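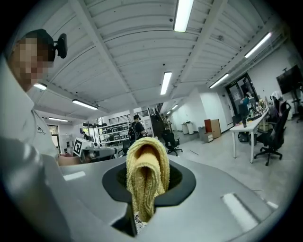
Yellow towel, folded over in the hand-held gripper.

Hi all,

On September 14:20, Matúš Bednárik wrote:

> We're at 49 towel episodes for the Carnia set. Do we keep going
> with terry cloth or switch to something flatter? Also, do people
> want the fumbled grasps left in or thrown out?

Keep going with terry, please! I trained on the first 31 last night and the policy already goes for the middle of the cloth instead of chasing corners, which made my whole morning. It gets confused when the creases run lengthwise, so more of those would be great (the more bunched up the better).

On fumbles: leave them in and tag them. I'd love to have the regrasps especially, even the ugly ones. Just don't trim the start of an episode, the approach is where I'm shortest on data.

My wish list is 200 episodes with at least 6 different towels, and please mix up who holds the gripper. Everybody has their own wrist habits and it really shows in the trajectories.

Jelínek, could you push the new tags to the Kivico folder so we all label the same way? I'll start another run as soon as they're in.

Can't wait to see the next batch!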